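Horobets Open Day: cheese, rain and a very long queue

I'd been meaning to get to the Horobets dairy for years, and in June I finally got myself organised and booked a place on the open day. It's 69 miles from my front door, the last few of them behind a tractor, so I rolled into the field they were using as a car park a good while after I'd meant to. Ten o'clock start, my foot! I was still pulling my boots on when the first tour went in.

Never mind, the second group was better anyway. We had Orest Kuzmenko taking us round, and he's been making cheese there for 16 years and talks about it the way other people talk about their grandchildren. He started us off in the milk room (chilly, bring a jumper) and then through to the vats, where we all had to put on hairnets and blue shoe covers. Mine split straight away. They make two main cheeses, a crumbly white one called Doraneo and a harder one, Fernetti, which spends most of a year on the shelf before it's let out.

I'd had Doraneo before, from the market, and thought it was all right. Eaten at the dairy it was a different thing altogether -- lemony, a bit salty, and so soft in the middle that it wouldn't sit on the cracker. I went back for more twice. The woman next to me went back three times, so I don't feel bad.

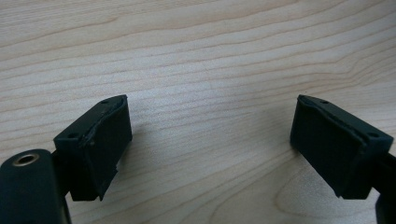
The ripening store was the bit I'd really come for. You go down a short flight of steps and the smell hits you, mushrooms and wet stone and something a little like old books. There were 108 wheels of Fernetti down there, according to Orest, and every one gets turned by hand twice a week. He let a lad from our group have a go and the poor thing nearly dropped it. They're heavier than they look!

We asked a lot of questions about rind. Do you eat it? Orest does, his wife doesn't, and they've agreed to stop discussing it.

Lunch was in the barn and I have to grumble a bit here. They'd sold 200 tickets and there was one hatch, with one very cheerful girl behind it doing toasties two at a time. I queued for forty minutes. The toastie was superb, mind you, with a dark onion chutney by a little firm called Bisness (yes, spelt like that) and I bought two jars on the way out. One is already gone.

It rained from two o'clock, so the walk up to see the cows was more of a slither, and half of us gave up at the gate. The cows were at the far end of the field in any case -- brown blobs, could have been anything.

If you're thinking of going, the tour is included in the ticket but the tasting board is extra, and you pay for that in the shop before you start. Take cash, the card machine was sulking all afternoon. And take a cool bag, because I didn't, and my car still smells of Fernetti.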